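Pruvero Shelf Label System
Set-up guide, section 5: Fixing and pairing the labels

Before you start, please check that the base station is connected to the mains and that its green light is steady. If the light is blinking, go back to section 2 and finish the network set-up first.

5.1 Preparing the shelf

1. Wipe the front lip of the shelf with a dry cloth. Do not use oil or polish, the clips will not hold on it.
2. Let the lip stay free for 30 minutes if you have used any cleaning liquid.
3. Push the clip on from below until you hear a click.
4. Slide the label into the clip from the left side.

Note: The clips of type Tikico fit metal shelves only. For glass shelves you must order the type Bredar, which has a rubber inside.

5.2 Products that do not stand in a row

The label belongs to a place on the shelf and it does not know which goods are put there. Round packages, for example snack cans with a lid, can lie down or turn diagonally, and then the customer cannot easily see which price goes with which flavour. In such a case we advise one wide label for the whole group, if the price is the same.

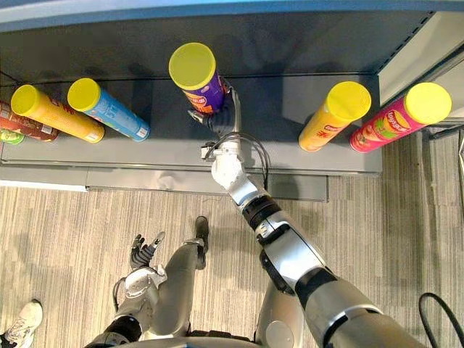 One shop in Vallejo wrote to us that the wide label was good for the price but their staff still mixed up the flavours when refilling, so they now print the flavour names in the second line. This is possible with all labels from software 2 onwards. Open "Layout", choose "Two lines" and type the names with a comma between them.

5.3 Pairing

1. Hold the button on the back of the label for 5 seconds.
2. Scan the code of the label with the hand scanner.
3. Scan the code of the product.
4. Wait until the price is shown. Do not remove the label during this time.

If the display shows "E5", the label is too far from the base station. Move it closer and repeat from step 1.

Caution: One base station can serve 2000 labels at most. When this number is passed, the newest labels will not be updated and may show an old price.

Caution: Do not open the battery cover while the display is changing.

Text of this section last changed: January 27, 2020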